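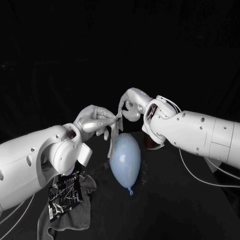 How do you fix ribbon to a balloon that is already knotted?

Posted 10 March 2023 in Parties & Crafts
Viewed 2,422 times

I have a pack of light blue balloons to put up for a shower in April. I did a test one last night and tied the knot before I thought about the ribbon. The ribbon is the thin pale kind, almost see-through, and it slides off the neck every time I pull it snug. Tape shows through and looks bad. Is there a way to do this without starting over with a new balloon? They will sit on tables or hang from a rail, no helium.
Indent

Ultum
Cut the ribbon longer than you need, 30 inches is fine for a table. Lay the balloon down with the knot toward you. Wrap the ribbon twice around the neck, between the knot and the round part, not below the knot. Cross the ends, pass one under, pull, then do it again so you have a double knot. The rubber knot is wider than the neck and stops it from sliding off. If the neck is too short to get hold of, stretch the knot out gently with two fingers first. Thin ribbon slips more than the curling kind, so do three wraps if two won't hold. Trim the short end when you're done.

I did more than 30 this way for a school thing and lost one, and that was a pop.

Plakik
just use string

Sýkora
Agree with Ultum on the wraps. For the rail I'd tie them in bunches of 4 or 6 by the necks and run one ribbon through the middle of the bunch. Less knotting and they don't spin as much. Blow them up the same day if you can, mine were soft by the next afternoon. Also don't fill them all the way, or there is no neck left to tie on to.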